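Making a marker box for a desk or worktop

Last updated 17 December 2024 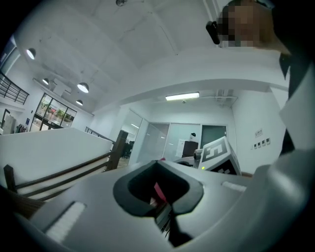

White box with a square marker on a grey tabletop, marked face angled upward.

A marker box is a plain box with printed black-and-white squares on its faces. Marker-reading software finds the squares in a photograph and works out where the box sits and which way it is turned. The method below is the one used in the Flumetthorpe office.

What you need

A rigid white box with flat faces
Matt white paper or label stock
A laser printer
Steel rule, craft knife and cutting mat
Spray adhesive, if using plain paper
Fine permanent pen

Choosing the box

Each face must be larger than the marker plus its white border. Press the middle of each face with a thumb. If it gives, pack the box with offcuts of card until it doesn't. A bowed face produces a bowed marker, and the angle readings will wander. Gloss-coated boxes should be covered with matt paper first, as reflections from ceiling lights can wash out the black areas.

Printing

1. Choose the patterns from a single marker set. Use a different pattern for each face you intend to mark.
2. Set the marker size to 50 mm, measured across the outside of the black square.
3. Print at actual size. Turn off 'fit to page' and any toner-saving option.
4. Measure the printed square in both directions with the steel rule. If the two differ, reprint - do not average them.
5. Write the pattern number on the back of each print before cutting.

Cutting and fixing

Leave a white border of at least 6 mm on all sides. The software needs the edge between black and white, and a marker trimmed flush to the black will often be missed on a dark surface.

Rule a light pencil line parallel to one edge of the box face. Line up the bottom of the print with it and smooth from the centre outwards. Do not wrap a marker over a corner. Allow spray adhesive to dry fully before handling.

If the box will be set at an angle, support it from behind with a wedge and check that it does not rock. Keep the wedge clear of the marked faces.

Recording

Enter each pattern number, its face and its measured size in the box log. At Flumetthorpe this is the Fleltum sheet, one row per face. Write the box name on the base in permanent pen.

Checking

Place the box where it will be used and take test photographs under the normal room lighting. If a pattern is not found, look at the following in order:

Glare on the print
Border too narrow or covered
Wrong marker set selected in the software
Print lifting at a corner

Replace any print that is scuffed or creased. Touching up the black with a pen leaves a shine and is not recommended.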